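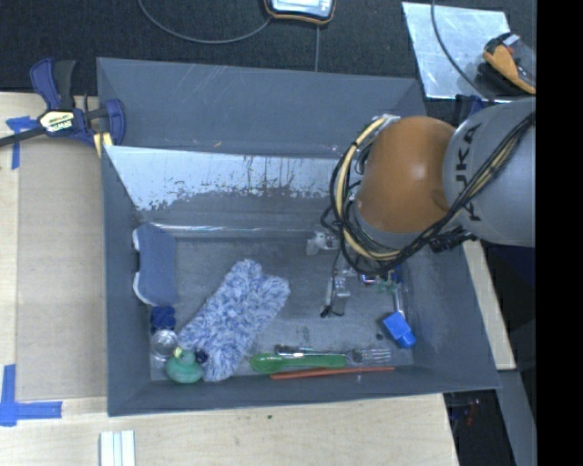

Can I train a grasping model on this set alone?

For a single bin and a similar gripper you can, but if your bin or your camera is different, please mix it with examples of your own.

Rutherford bin picking set, data card
Last edited 16 Jan 2024 by Tymofii Prokopenko, Jestuvness

What is in the set

Each episode is one attempt to take one object out of the grey bin. The arm is a KUKA and it comes in from the right side of the view. The camera is fixed and does not move during a session, so you can use one calibration file for a whole session folder. We recorded 71 sessions with 100 attempts in each. Failed attempts are kept, and they are marked as failed in the field "outcome".

The objects

They are ordinary things which we bought or found in our office. We wanted a mix of soft, hard, thin and shiny. The blue foam sponge and the blue-and-white microfibre mitt are the soft ones, and the mitt changes its shape each time it is dropped. The green rubber duck is the easiest for labelling. The clear glass ball is the most difficult, as the depth values on it are often missing or wrong. The silver fork and the green plastic spoon like to lie one over the other, and then the mask of the lower one is given in two pieces with the same object id.

Objects often collect along the walls of the bin. We did not move them back to the middle by hand, except when the arm could not reach any of them. These cases have the note "reset".

How an episode is stored

Every episode folder has the colour frames, the depth frames, the joint positions and a small text file with the labels. Joint positions are written in radians. Time stamps come from the Grillside logger and are in milliseconds from the start of the session, not from the start of the episode. Please be careful with this, I made the mistake myself when I wrote the first loader.

Splits

Sessions 1 to 60 are for training, 61 to 65 for validation and the last 6 for testing. We split by session and not by episode – otherwise nearly the same pile can appear in both training and test.

Known problems

The inner wall of the bin has a metal panel with dark streaks, and our older segmentation model sometimes took the streaks for a thin object. Masks from that model were corrected by hand, but some small errors can remain.

In 5 sessions from October the gripper force was not saved. The column is there but it is filled with zeros.

Licence and contact

Free for research and teaching. For commercial use write to the Studel project desk first. If you find a wrong label, send the session number and the episode number, a screenshot is not needed.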